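Notes for the Saturday slot, 10 minutes plus questions. Slides advance on the clicker, not the laptop.

**Opening**

- Thank the Florkcombe programmers. Say the film's title once, clearly: *Grube*. It rhymes with "tuba" without the "t".
- Feature documentary, made almost entirely from one family's home recordings. Avano is handling sales, Cleriva did the sound restoration.
- Ask who has worked with private archive before. Wait for hands.

**What we had**

- 338 cassettes and two boxes of letters. No index.
- Most tapes were labelled on the case only, and the cases had been swapped over the years. We logged by ear.
- Play clip one (kitchen, radio in the background). Let it run to the door closing. Don't talk over it.

**Permissions**

- This took longer than the edit. Everyone who speaks on a tape we used was asked, or their next of kin was.
- Two people said no. Those tapes are out, including the one that used to be our first scene.
- Music heard on a radio still has to be cleared. We cleared what we could afford and lost the rest — see the budget slide.

**Structure**

- First assembly ran 600 minutes. It was in date order and it was dull.
- We cut interviews against the tapes so that a person now could answer a person then. Say how long it took to find this. February was mostly wall cards.
- Play clip two. Sound only, screen black.

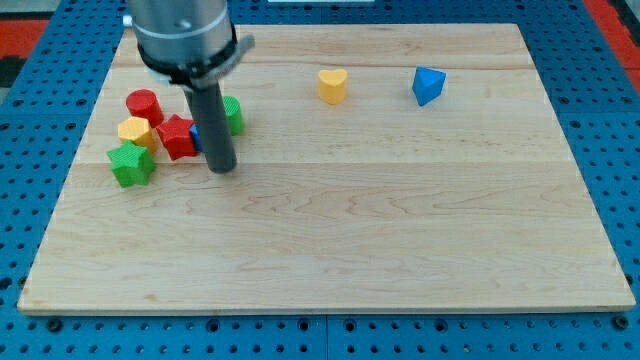
*Slide 14. Toy blocks on a pale wooden board.*

**Finding an audience**

- Avano sold it as a film about a voice. The first poster had no face on it and the cinemas asked for one. We gave way.
- Small rooms have worked better than big ones. Mention the talk afterwards — people stay for it.
- Subtitles on every print, including the English ones. The tape hiss makes it necessary.

**Questions**

- Likely ones: cost, the missing first scene, whether the tapes will go to a public archive. Answer to the last is yes, but the contract isn't signed, so don't name the archive.
- Leave the contact slide up.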